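Stititz Opens Its Kiseo Robot Lab to Visitors in November

Tabletop handling work will be shown to local employers, students and families 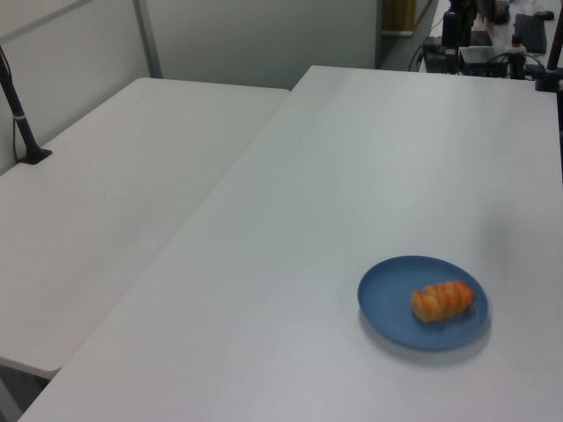 What visitors will see

Stititz will hold an open day at its Kiseo lab this November, starting at 10 a.m. The lab develops software for robot arms that pick up and move everyday items, with a focus on food and tableware.

The main demonstration uses a bread roll and a round blue plate on a plain white table. Visitors will watch an arm lift the roll, set it down on the table and return it to the plate. Staff will then move the plate to a new spot and run the task again. Failed attempts will be left in the program, and engineers will explain what went wrong.

"Bread is a hard thing to grip well," said Qistina Ong, who leads the lab. "Squeeze too much and you crush it. Squeeze too little and it drops. People understand the problem as soon as they watch one attempt."

The team recorded 1,611 attempts at the task during the past year, using 29 kinds of bread and pastry. The recordings are used to train and test the control software.

Partners on site

Dastier, which supplies the lab's grippers, will have a bench where visitors can handle finger pads made in different shapes. Igor Pietrzak of Dastier will give a short talk at 11:30 a.m. on keeping grippers clean in commercial kitchens.

Catering company Mac Mathúna will also take part. The company plans to try the system at one of its tray lines next spring.

"We want our line staff to see it first and ask their own questions," said Shamim Awan, operations manager at Mac Mathúna.

Attending

Admission is free. The lab welcomed 513 people at its last open day, and groups of more than six are asked to book ahead. Children under 12 must be with an adult. The lab is on the ground floor and has step-free access. Doors close at 4 p.m.

Media contact: Chie Kobori, Stititz press office, extension 1337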